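How to reseal a roof window on an older travel trailer

This guide is for the owners of riveted aluminium trailers, but the method is the same for most caravans with a metal roof. I have done it on my own Sketen, which had a leak above the rear bed every time the rain came from the west. The work takes one day, plus a night of waiting. Please read everything once before you climb up.

What you will need

Plastic scraper and a wooden wedge
Butyl tape, 20 mm wide
Self-levelling sealant suitable for aluminium
White spirit and cotton rags
Hand screwdriver
New stainless screws, the same length as the old ones
A wide board to kneel on

I bought the tape and sealant from Brarodwood, who also sell by post. Do not use bathroom silicone. It holds badly on old aluminium, and the next sealant will not stick where it has been.

Step 1. Find the real place of the leak

Water often travels along a rib before it drops, so the stain on the ceiling can be far from the hole. Ask a helper to run a garden hose slowly, beginning at the lowest side of the window and going up. Stay inside with a torch. On my trailer the water entered at the front corner and came out 60 cm further back.

Step 2. Take out the window

Remove the inner trim first and put the screws in a jar. Then go on the roof with your board laid across two ribs. Unscrew the outer flange and push the wedge gently under it, a little on each side. If one corner will not come up, warm it with a hair dryer and wait. Forcing it will bend the flange, and a bent flange never seals well again.

Step 3. Clean both surfaces

This is the slow part. Scrape off all the old material, then wipe with white spirit until the rag stays clean. Keep the white spirit away from the plastic dome - it can make it cloudy. Look also at the screw holes. If a hole is worn, Florante Evangelista from the Amano owners' club advised me to use the next size of screw, and I have had no trouble with it.

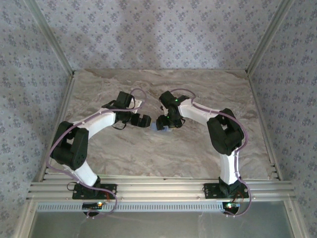
Step 4. Lay the tape and refit

Put the butyl tape on the underside of the flange, with the screw holes covered. At the corners let the ends overlap by the width of a finger. Lower the window straight down, because you cannot slide it once the tape has touched. Start all screws by hand, then tighten them in a cross pattern, half a turn each time. A thin line of butyl should come out all around.

Step 5. Seal the edge

Trim the extra butyl with the plastic scraper. Run a line of sealant along the edge and put a small drop on each screw head. Leave it overnight in dry weather. I did mine in June, when the nights are mild.

Step 6. Test again

Repeat the hose test from step 1, at least ten minutes on each side. Refit the inner trim only when the wood around the opening is fully dry. I check the edge every spring when I wash the roof, and add a little sealant if I see a crack.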